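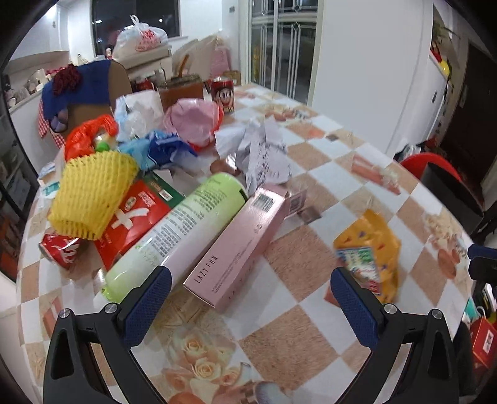 Stuvier finishes first round of hand-held gripper comparison

Stirnstead, 1/29/23

Stuvier has released the results of its first side-by-side test of finger pads for hand-held grippers. The work compared two pad types on the same two-finger tool, using ordinary household items on ordinary tables. The textured pad held more reliably than the smooth one on nearly every item class. The exceptions were thin flexible packaging and anything lighter than a few sheets of paper.

The test covered 2648 pick attempts, split evenly between the two pads. Attempts were made by hand, with an operator holding the tool by its grip and closing the fingers with a trigger. A camera mounted on the tool recorded each attempt, and the recordings were scored afterward by two people working separately. Where the scores differed, the attempt was reviewed a third time and either settled or dropped from the totals.

Ksawery Olszewski, who ran the comparison, said the main goal was to separate the effect of the pad from the effect of the operator. In September the group had tried a similar test with one operator per pad and found that the results could not be used. One operator closed the fingers slowly and the other did not, and the difference between the two was larger than any difference between the pads. In the new round, every operator used both pads, in blocks of 22 attempts, and changed over at the end of each block.

The pads

Both pads mount to the same black finger and are held in the same position on the inner face. The Ostrowski pad has a textured surface and is the softer of the two. The Dello pad is smooth and slightly thicker. Finger geometry, opening width and trigger travel were left alone for the whole test. Fingers were checked for play at the start of each session and the screws retightened if needed.

Pads were wiped with a damp cloth between blocks and left to dry. Neither type was replaced during the round. Some loss of grip from wear is therefore included in the figures, and it affects both pads.

The tables

Earlier trials at Stuvier used a bare bench with items set out in a grid. For this round the items were placed in clutter on tables in lived-in rooms, with tablecloths left on. Cans were tested standing and lying down. Boxes lay at whatever angle they landed. Plastic bags, crumpled paper and tissues were left among the rigid items, and operators were told to work around them unless a bag or a paper was the target.

Printed tablecloths were kept on purpose. They make no difference to the fingers, but the recordings will later be used to compare cameras, and a busy pattern under the items is a harder case for finding edges than a plain surface. Sessions were recorded in daylight and after dark for the same reason. No lamps were added.

Results by item class

Spray cans and other large cylinders were the easiest items for either pad when approached from the side. Approached from above while lying down, they were harder. The smooth pad tended to ride up the curve as the fingers closed and push the can away. The textured pad did this less often, and most of its failures came from the operator closing off center.

Drink cans lying on their sides gave similar results on a smaller scale. Cans near the edge of a table were scored as a separate group, as a failed pick there could send the can to the floor. Operators slowed down noticeably for that group, and it should not be compared directly with the others.

Cardboard boxes showed little difference between pads. Long narrow boxes had to be gripped near the middle. If they were gripped toward one end, they rotated in the fingers during the lift with either pad, and rotation past a set angle was scored as a failure even when the box stayed in the gripper.

Snack bags favored the smooth pad by a small margin. The textured surface sometimes caught the film and dragged it to one side before the fingers had closed. When a bag had a stiff seam, operators who went for the seam did well with both pads. Empty plastic bags were close to even. Most were picked up by a fold, and the outcome depended on whether a fold was available.

Loose paper was the weakest class. Crumpled sheets came up without trouble. Flat sheets mostly did not come up at all, and small flat tags were given up on after the first sessions. Olszewski said a fingertip with a thin lip would be needed for those, and that no change of pad would fix it.

Fruit in foam netting was added late in the round. The net compresses before the fruit does, so the fingers keep closing after first contact, and operators often lifted too early. Both pads failed in the same way. Once operators had learned to wait, the failures nearly stopped.

Eggs were handled as a special case, with 19 attempts per pad. The number is too small for a rate and none is given. The softer textured pad is preferred for any further egg work, mostly for the comfort of the operators – the trigger gives little feedback, and with the harder smooth pad it is difficult to tell contact from pressure.

Problems during the round

The main fault was with the trigger return spring, which weakened over several sessions and left the fingers short of fully open. This went unnoticed for two blocks, both of which were thrown out and repeated. The opening width is now checked against a gauge before each block.

The second problem was the view from the camera. With the fingers fully closed on a large item, the item hides the contact area, and the scorers had to judge slip from how the item moved against the background. A few attempts were dropped for this reason. The group looked at a side-mounted second camera and decided against it for now, as it adds weight on one side and changes how the tool sits in the hand.

Battery life on the recording unit was adequate. Operators did report wrist fatigue near the end of long sessions, and sessions were shortened halfway through the round.

What comes next

The next round will move the same fingers and pads to a bench-mounted arm and repeat 200 of the attempts with the items laid out as close to the recorded positions as possible. The aim is to find out whether the ranking of the pads holds when the closing speed is fixed by a controller. Two closing speeds will be tried. If the order of the pads changes between them, a third will be added.

A camera comparison will follow using the existing recordings as a baseline. Stuvier has not settled on the lens. The present one is wide enough to keep both fingers and most of a table in view, but detail falls off toward the sides, and items there are often too soft to identify by their labels alone.

The Ostrowski pad will be fitted as standard on the group's hand-held tools in the meantime. The Dello pad stays available for film packaging. Pad changes take a few minutes per tool with a small screwdriver, and operators are asked to write the pad type in the session log before the first attempt.

Score sheets for the round can be requested from the Stuvier office in Stirnstead. Recordings are not being released at this stage.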